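Jaresine postal bags: a review for member libraries
Prepared by Wulan Kwok, Simanjuntak Lending Library, Tremport

The library lends knitting patterns, cloth samples and small books to readers who cannot easily visit Tremport. Until June these were sent in card boxes, which kept their contents well but were costly to store and had to be made up by hand. The library then bought 300 large Jaresine postal bags on trial. Member libraries have asked for a written account, and this review is offered in reply.
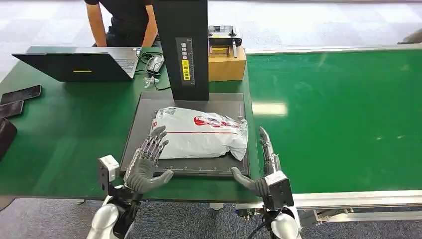
The bags were supplied flat, in packs that fit a standard stationery cupboard. Each has a main sealing strip and a second strip for the return journey. Readers are asked to tear along a marked line, remove the loan and use the second strip when sending it back. Most did so without difficulty. A smaller number cut through both strips with scissors, and the library has since placed a printed slip inside each bag with the wording in larger type.

At the close of the trial 281 bags had been sent out. The remainder were kept for staff training or set aside with faults in the strip, mostly from a single pack. The supplier replaced the faulty pack without charge, although the reply to our first letter was slow.

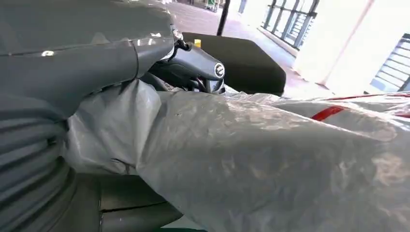 Storage deserves more attention than it usually receives. The strips on the Jaresine bags pick up dust once a pack has been opened, and the library's first answer was to lay a dust sheet over the shelves. A large translucent plastic cover, as heavily crinkled as the one shown, is cheap and lets in some light, but staff found that labels could not be read through the folds and the sheet was soon left off. Lidded boxes have proved better.

For cloth samples and folded patterns the bags are very satisfactory. Books are another matter. Paperbacks returned in fair order if wrapped first in paper, while hardbacks suffered at the corners, and the library has gone back to card boxes for these. Readers with weak hands also reported that the main strip was hard to open — a point the supplier may wish to consider.

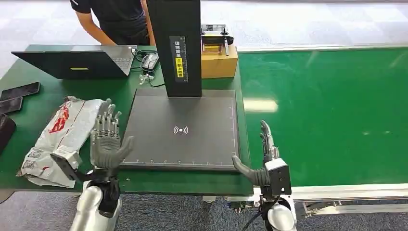

On price, the Jaresine costs 59 pence and the plainer Nasum bag 47 pence. The Nasum has one strip only, so a second bag must be enclosed for the return. For loans the Jaresine is therefore the cheaper choice. Libraries that post only leaflets, newsletters or sold items would do well to buy the Nasum.

Used bags may be handed in at the front desk. Those with a sound second strip are kept for internal post between branches.
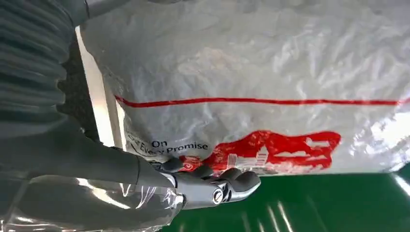
A large white plastic bag with printed text, held along its lower edge.

The library will continue with the Jaresine for all soft loans. Members wishing to share a bulk order should write to the Simanjuntak office by 8th October, stating the number of packs required and the address for delivery.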